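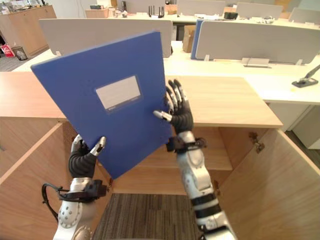
Kedo Match Records: README

Kedo is a collection of match records from amateur and semi-pro esports leagues, put together so that people who love this stuff can finally dig into it properly. Big tournaments get covered from every side. The small leagues, the ones with five-player teams named after somebody's cat and a final that runs until two in the morning, mostly vanish once the bracket page goes offline. We wanted them kept, and kept in a shape you can load and play with in an afternoon.

Current release: 7
Released: 12/7/18
Maintainers: Elmarie Steyn, Arwel Howells
Roster histories: Nosipho Potgieter
Bracket reader: Jacobus Makhubela

What you get

The release covers 473 events from three circuits: the Isthorpe Open, the Gerkton Winter League and the Pretorius Cup (including its qualifiers, which were a real pain to find and are wonderful reading). Each event has its bracket or group table, the rosters as submitted, the map results, and the organizer's notes if there were any.

Files are plain CSV, UTF-8, comma separated, with a header row. Nothing needs a special reader.

events.csv: one row per event, with circuit, format, start date and prize pool if one was announced
teams.csv: one row per team per event
rosters.csv: one row per player per team per event, with role and a substitute flag
matches.csv: one row per series
maps.csv: one row per map played inside a series
notes.csv: free text from organizers, lightly cleaned up

Everything joins on event_id. Teams also have a team_key that tries to follow the same organization across events, even when it changed its name. Please read the section on names before you lean on it!

Getting started

Open events.csv first and get a feel for the formats. If you filter on format = "double_elim" you'll have the cleanest part of the collection, and it's a great place to try out a rating model. From there, join matches.csv on event_id, then maps.csv on match_id. Series scores are stored from the point of view of team_a, and team_a is whichever team was listed first on the bracket. It says nothing about seeding.

Player handles are stored as the player typed them on that event's sign-up form. That means capitals, underscores, clan tags and all. handle_clean is the same thing in lower case with tags stripped.
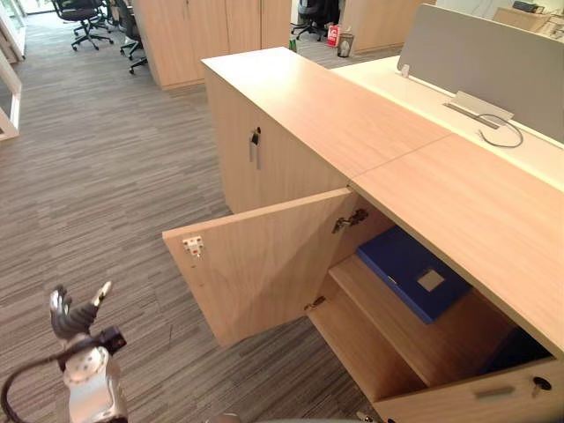
How team names are handled

Teams rename themselves constantly. A lineup gets picked up by an organization, plays one season under the new banner, gets dropped, and is back under the old name for the summer. We follow the players: if three of five starters carry over from one event to the next and there's no more than one split in between, team_key stays the same. Nosipho worked out this rule and then went through the Gerkton rosters by hand to see how it behaved. It does well there. It does less well for Isthorpe, where mixed teams form for a single event and half the region seems to have played with the other half.

If you'd like a different rule, rosters.csv has all you need to build your own keys. We'd love to see them. Two people have already sent us versions that follow the captain instead of the majority, and the resulting family trees are fantastic.

Forfeits, defaults and rematches

result_type in matches.csv takes one of these values:

played
forfeit
double_forfeit
admin_win
replayed

A forfeit has no rows in maps.csv. An admin_win might, if the series was stopped partway through. For replayed series we keep both, and superseded_by on the first one points to the second. Leave the superseded rows out of win rates or you'll count those teams twice. Arwel did exactly this in his first set of Pretorius standings and spent an evening wondering how a team had finished with more wins than matches.

Missing pieces

The Isthorpe Open didn't record map picks and bans in its first two seasons, so veto_order is blank there. Gerkton lost one group stage entirely when its forum moved; we have the final table from a player's post, and nothing underneath it. Those rows are marked source = "table_only".

Times are the weakest part. Some organizers wrote local time, some wrote server time, and a few wrote "evening." start_time is filled only where we could pin it down. start_text holds whatever was written.
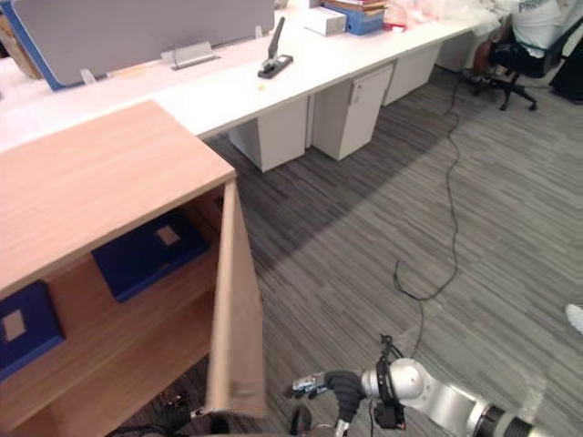 Prize pools are as announced. We don't know what was paid out, and we've made no attempt to find out.

What changed in this release

Added the Pretorius Cup qualifiers, all four regions.
Added substitute flags for Gerkton. Many thanks to Lenuța Pană, who refereed that league for years and still had her match sheets.
Fixed a bug in the bracket reader that swapped team_a and team_b in lower-bracket finals.
Merged 200 duplicate handles that differed only by a trailing space.
Dropped the old elo column. It was computed with a starting value of 1000 for everyone and no reset between seasons, and people kept treating it as an official rating.

Using and citing

Use it for anything you like: class projects, ratings, stream graphics, settling arguments. Credit "Kedo Match Records, release 7" somewhere a reader can find it. Please don't try to link handles to legal names. Plenty of these players were teenagers, and several signed up on the understanding that only the handle would be public. If you find a handle in here that's yours and want it gone, tell us and we'll replace it with a neutral code in the next release.

Sending corrections

Corrections are very welcome, the fussier the better. Include the event_id, the row you think is wrong, what it should say, and how you know. A screenshot of an old bracket is perfect, and so is a stream recording with a timestamp. If you have records from a league we don't cover, write to Elmarie before you start typing anything in, as she may have part of it already.

We're working on Isthorpe's 2v2 side events next. The rosters are in decent shape and the map results are about half typed up.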